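Lids, Again

February 2023

The Terketti building's recycling rules have changed for the third time since July, and Simone Guerra has once more been asked to explain them in this newsletter. She declined. So you get me.

Bottles and jars now go in the tall bin with their lids off. Last year they went in with their lids on, and before that the lids had a bin of their own, which Rogelio Dalisay still misses. The hauler, Clodero, says the new system is simpler. Clodero said so the other two times as well, in the same font.
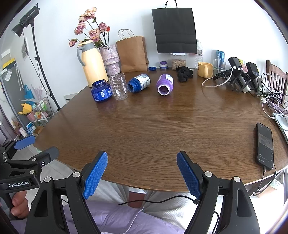
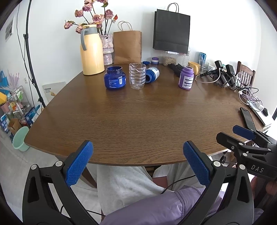 Rinsing is still required, though "a quick swish" will do. Peanut butter gets its own paragraph in the notice, and it reads like the work of someone who has suffered. Labels can stay on. Pizza boxes are allowed if they are clean, so in practice they aren't allowed.

Pickup moves to 9 in the morning, and the truck won't wait. Anything left on the curb after that goes back inside with whoever put it there. Kristine Aquino has the full notice, all 12 pages of it, and will lend it to anyone having trouble sleeping.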